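Edside Furniture Swap and Mending Club
Minutes of the regular meeting, 3 September 2020
Held in the back room at Endale, windows open, coats on

The chair opened the meeting at the second attempt, the first having been lost to the coffee machine. Minutes of the February meeting were read and approved with one correction: the word "sofa" in item four should read "sofas." The member who asked for the correction was thanked, at length, by the member who had carried them.

Money

The account stands at $580. This is more than expected, mainly because we have not met since February and so have had no chance to spend it. A proposal to buy a second sander was put off until someone finds the first one. The rent on the storage unit at Skondero goes up by $50 in the new year. Members expressed surprise, then annoyance, then moved on.

Swap day

The fall swap will go ahead outdoors, in the lot behind Endale, with arrival times handed out in advance. Last year's system, in which everyone came at once and stood in the gate, was discussed and will not be repeated. Masks on, bring your own gloves, and please measure your car before you claim a wardrobe.

It was asked whether mattresses could be included this time. They could not. It was asked whether a mattress still in its wrapper was a mattress. The chair ruled that it was.

Bedroom pieces remain the most wanted and the least donated. The waiting list for nightstands is now longer than the list of paid members, and the secretary was asked to check how that can be. Anyone giving up a nightstand should empty the drawers at home. We still have a shoebox of reading glasses, foreign coins and one retainer from the last round, and would like to see it go.

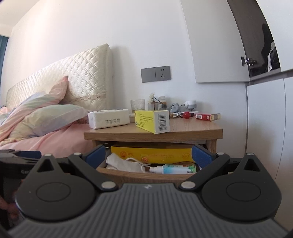
Drawers should also open. There was a long exchange on whether "sticks a little in summer" has to be written on the tag. One side felt that all drawers stick a little in summer and buyers know it. The other side had bought a dresser from the first side. Agreed: it goes on the tag. Rubbing a candle stub along the runners is allowed and does not need to be declared.

Newsletter

The Cosumo, our newsletter, did not appear this summer. The editor reported that no articles had come in, and that the crossword could not fill four pages. Members promised articles. The editor asked for this promise to be minuted, and it has been.

A letter was received from a reader who followed our spring advice on removing water rings with mayonnaise. She would like to know how to remove the mayonnaise. Passed to the finishing group.

Tool library

Still overdue: 2 bar clamps, the good mallet, and the heat gun. The heat gun was last signed out by "me." Whoever this is, please bring it back – there will be no questions, though there may be looks.

Other business

The sign on the storage unit fell down again and is being held up by the bookcase that was meant to go inside. A suggestion that we leave it that way got more support than the chair would have liked. Left open until next time.

The meeting closed when the heating did.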